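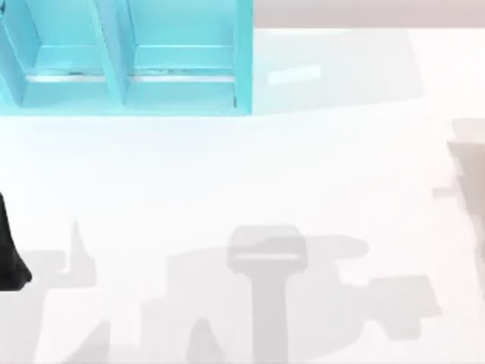 Overhead view in Dollow: two-compartment organizer at the far side of the table, arm shadows in the foreground.

Dollow 3 review: the cell layout tool I wish I'd had last August
By Mylene Tolentino
April 26, 2025

I set up small two-arm cells for a living, mostly sorting and kitting work, and I have spent more hours than I'd like on my knees under a table with a tape measure. So when Hetis sent over a license for Dollow I put it straight onto a real job: the tabletop cell we're building for Nogueira, where two arms put small parts into an open organizer. I've had it open for 40 days now and I'm still finding things to like!

Setup first. You pick your arms, type in the base positions, and drop in a table. The organizer I modeled myself as a plain light blue box with two compartments, which took less time than my coffee took to cool. No textures, no labels, a white tabletop. It looks bare, and I've come to love that (my old layout files were so full of scenery that I once missed a gripper overlapping a tray for an entire afternoon).

The feature I'd pay for on its own is the overhead camera. You place it where the real one will hang and you get the view the real one should get, arms included. Look at how much of the near half of the table is in shade in my layout. There's a gripper-shaped shadow right in the middle with its stem running straight back toward the viewer, and the area in front of the organizer is still bright and clear. That's the sort of thing I normally learn after the lights are bolted up. With Dollow I moved a virtual lamp, looked again, moved it back, and had an answer for Lâm Mạch, who does our vision work, before he'd finished asking.

The shadows are soft-edged and a uniform gray, so don't expect them to match your shop floor exactly. For deciding where a lamp goes they're plenty.

Joint limits and reach checks are good too. You drag the gripper to a point and the arm follows or turns orange and refuses. I checked all 8 of my pick and place points on both arms in one sitting and found that two of them only worked with the elbow folded in a way I'd never allow near a cable. Easy fix: I slid the left base over and saved the layout as a new version. Versions are named automatically and you can flip between them with the arrow keys, and yes, I have done this just for fun.

Now the gripes. Importing finger geometry is fussy. My first file came in with the fingers rotated, and the message was "Error 931" with no further help. Odair Evangelista at Hetis support sorted me out the same morning (the mesh has to be exported with Z up, please put that in the manual). Objects near the edge of the camera view can also go blurry and blocky, so I keep anything I want to inspect well inside the picture. And cable routing is missing completely. I still do that with string and a helper, usually Sebastião, who is very patient with string.

Maintenance folks should have a look as well. Neusa Peixoto keeps our Brollasier cell running, and she uses the saved layout as her reference after a finger swap: she jogs each arm to the stored home pose and compares the joint values with the ones in Dollow. She used to keep those on a taped-up card inside the cabinet door.

It ran fine on my three-year-old laptop, though the fan let me know it was there when I turned the shadow quality all the way up. Medium is what I use day to day.

If you build one cell every few years, a tape measure will probably do. If you're doing several a year, get the trial and bring your worst layout. I'm starting the next Nogueira table in it tomorrow, and I've already got the lamp positions copied over.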